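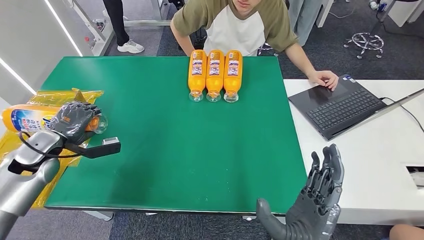
Journal > Household > Storing Drinks

Jan 13, 2025 | Written by Nomvula Joubert

It has been my practice for several years to set aside the first Monday after the holidays for the drinks shelf at Hilstead. Bottles are brought to the table and grouped by kind, and any that remain from the previous month are placed at the front of the shelf.

I prefer to lay bottles on their sides with the necks facing outwards. The shelf has a depth of 26 centimetres and a height that does not admit an upright bottle. Carrier bags are folded and retained for the next visit to the shop.

Readers who keep a similar shelf are invited to write with their own arrangements. Mbali Mkhize has already sent hers, and it will appear here later in January.

Contact | © 2025 Nomvula Joubert | Back to top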